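How to wash and store a toddler's hand-me-downs

By Noemi Mancuso
March 24, 2023
60 shares | 5 comments

I love a bag of hand-me-downs! My sister-in-law dropped off three on Sunday, clothes and toys all jumbled up, and I had the best evening going through them.

Start by tipping the lot out and making two piles, one for fabric and one for plastic.

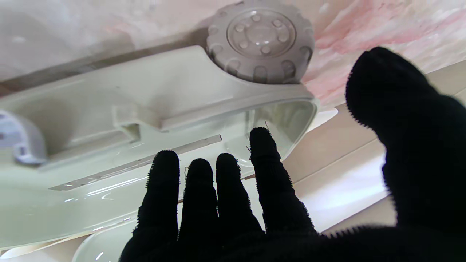

Plastic toys with no batteries can go in a bowl of warm soapy water. An old toothbrush is brilliant for wheels and corners – leave everything on a towel overnight.

Clothes next. Check the labels, do up the zips and wash strong colours on their own the first time. Smooth each piece flat with your hands while it's still damp and you can skip most of the ironing. 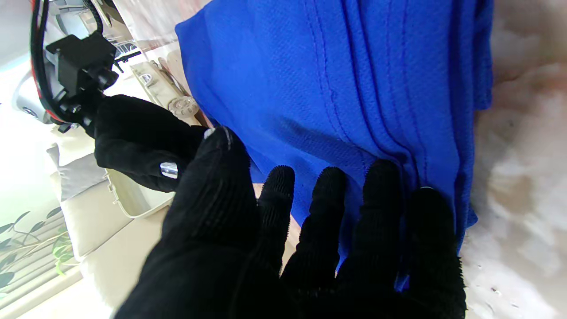

Putting it all away

Sort by size and write the age on the box in big letters. I do mine again every July, and there's always something lovely I'd forgotten!

Contact | © Noemi Mancuso | Back to top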